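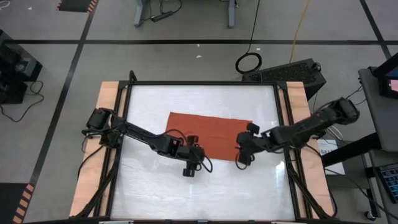

キリアン・モーザーさんは、布の話になると早口になる。双腕アーム向けの制御ソフト「Gurkari」を書きはじめて二年目。取材の日も、椅子に座るより先に画面を開いて「昨日の晩に直したところ、見ますか」と切り出した。もちろん見ます!

Gurkariの仕事は、カメラの映像から布の端を探し、左右のアームの動きを計画して、モーターに指令を送り続けることだ。聞けば単純そうだが、布は硬い部品とまるで勝手が違う。「箱なら位置と向きがわかれば話が終わります。布は、つまんだ瞬間に形が変わる。計画を立てたときの布は、もうどこにもいないんです」

そこでモーザーさんたちは、最初に全部の軌道を決めるやり方をやめた。いまは35ミリ秒ごとに短い計画を立て直し、古い計画の残りと滑らかにつなぐ。このつなぎ目の処理がZatanoと呼ばれるモジュールで、コードは737行しかない。「短いでしょう。でも書き直した回数は聞かないでください」と笑う。

つなぎ方が悪いと、アームは計画が切り替わるたびに小さく震える。以前は左右で別々に時刻を取っていたため、右が新しい計画で動きだしたのに左はまだ古い計画のまま、ということがよくあった。布はその間で引っぱられ、しわが寄る。時計を一本化し、両腕の計画を必ず同じ周期で差し替えるようにしたところ、震えは目に見えて減ったという。「あの日はうれしくて、同じ動作をずっと眺めていました。仕事になりませんでしたね」

認識の側もおもしろい。グリッパーの上に載せた小さなカメラは布に近づくほど細部がよく見えるが、近づきすぎると今度は布の全体がわからなくなる。Gurkariは手先の映像で角を追いながら、布全体の形は少し前の推定を持ち越して補う。指が角に重なって見えなくなっても、すぐには諦めない。どれくらい粘るかを決める係数は、いまも手で調整しているそうだ。「ここは早く自動にしたい。僕の勘が入っているのが悔しいんです」

ツールの話では、こちらが質問を挟む暇もなかった。記録再生ツールのToivonenは、関節角、映像、計画の候補をひとつの時間軸に並べ、選ばれなかった計画まで半透明で重ねて見せてくれる。失敗した試行を開き、つまみ損ねる直前まで戻すと、採用されなかった候補のほうがずっと良い線を描いていた。「ほら、こっちを選べばよかった! 評価関数が腕どうしの距離を怖がりすぎているんです。数字の列だけ見ていたころは、これに気づくのに何日もかかりました」

角を正しくつまめる割合は、8月に入って80パーセント近くまで来た。残りの失敗の多くは、布が二重になった場所を一枚と見誤るものだ。次の版では、つまんだあとに少しだけ持ち上げ、関節にかかる力の変化から枚数を推定する処理を足す。試験用の枝にはもう入っていて、Arnistonという名前がついている。

名前の由来を尋ねたら、答えの途中で端末にテストの結果が流れてきた。モーザーさんの目はもうそちらを向いている。「あ、一件落ちた。面白いですよ、これ。さっきの時計の話とつながっています」。それから私たちは、そのログを一緒に上から読んだ。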